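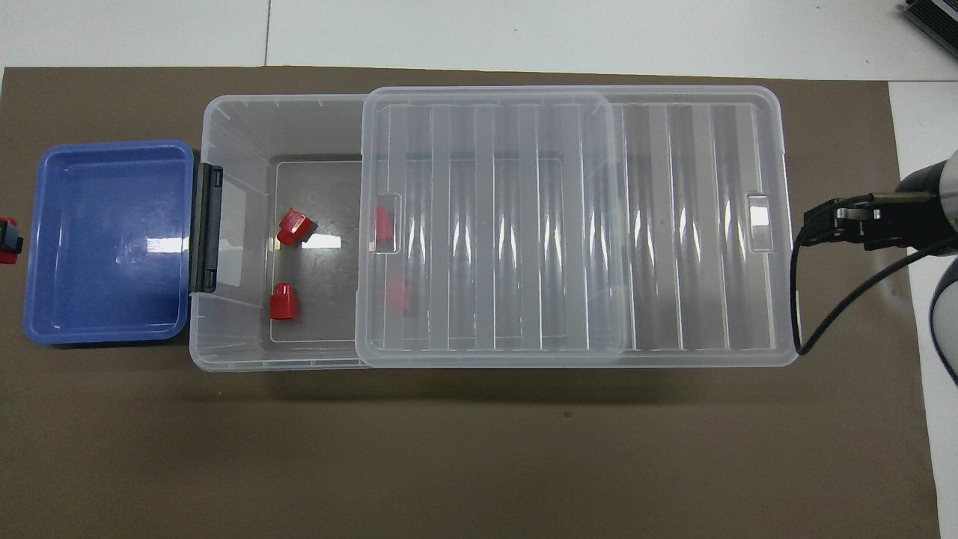
*Attachment 1: blue tray and clear storage box on the bench mat*

**Ticket: label printer skips every third label**
Site: Gadlow stockroom
Status: closed, monitoring
Opened: April

**Reported problem**
Bin labels come out with a blank after every second print. Started after the switch to the Erneck roll stock. The Preramari inventory software shows all jobs as completed, with no error on the printer panel.

**Log**

9:10 a.m. Printed a batch of 65 from the Preramari queue. Same pattern from the first label on.

9:25 a.m. Printed the built-in test page with the network cable unplugged. Still skips, so the queue is ruled out.

9:40 a.m. Cleaned the gap sensor with a dry swab. No change.

10:05 a.m. Measured the new stock. The gap between labels is 2 mm. The driver was still set to 3 mm from the old Lapiņa rolls.

10:15 a.m. Changed the gap to 2 mm in the driver and ran media calibration from the panel. The first try stopped with "media not found." Reseated the roll and the second try finished.

10:30 a.m. Printed 120 labels, no blanks.

**Still open**
The two other stations use the same driver profile and need the same change before their rolls are swapped. Leftover Lapiņa rolls should be used up on the returns desk printer, which keeps the old setting.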